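Shift partner wanted for the sorting floor at Vudetura, Koppel site

We need one more person on my crew, and I asked if I could write the ad myself, because the last one used the word "dynamic" four times and I still couldn't tell what the job was. So I'm the floor lead, I've been here 13 years, and I'm going to tell you what you'd be doing all day.

Vudetura takes in used electrical gear, pulls out what can be saved and sends it back to repair shops. The building went up in 1959 as a button factory and it still has the original stairs, so bring decent shoes. There are 36 of us across two shifts. Early starts at 6 a.m., late ends at 10 p.m., and you swap every other week.

Until last April, all of the sorting was done by hand. You stood at a bench and picked cables out of bins until your wrists complained. Now we have arms doing a good share of the picking, on a system we call Stolla, and the job has changed a lot (mostly for the better, though I do miss the bench gossip!).
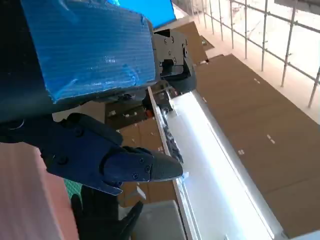
Your day would be split between looking after the arms and doing the sorting they can't manage yet. You'd lay out the work, watch how the picks go, step in when one gets stuck, and write down what happened in words the next shift can use. Cables are the big headache. A dark tangle of them with small parts mixed in, bunched up at one end of a long white tray like that, is an ordinary sort of problem for us, and deciding how to spread it out is a people job. You get a feel for it after a few weeks. We also tape, patch and rearrange things constantly, so if you like fiddling with a setup until it behaves, you'll be happy.

What I'd like from you: patience, good eyes for small parts, and the nerve to hit stop when something looks off. You don't need to code. Two of our best people came from a bakery and a bike shop. You do need to be okay on your feet and okay with some noise.

People always ask me about job cuts, so I'll say it here. Nobody on my crew was let go when the arms came in. Some folks moved over to repair at our Vondach building, and a couple hated the change and left — I won't pretend they didn't. The pay grade went up one step for everyone who did the training, and yours would too once you've finished it. Training is paid and takes three weeks. There's a 2000 dollar bonus after your first year.

To apply, send a short note to the Koppel front office with "sorting floor" at the top. Tell me about a job you've had where the tools changed on you, and how that went. No cover letter needed. We'll invite you in for a half shift, paid, so you can try it and meet the crew before you decide.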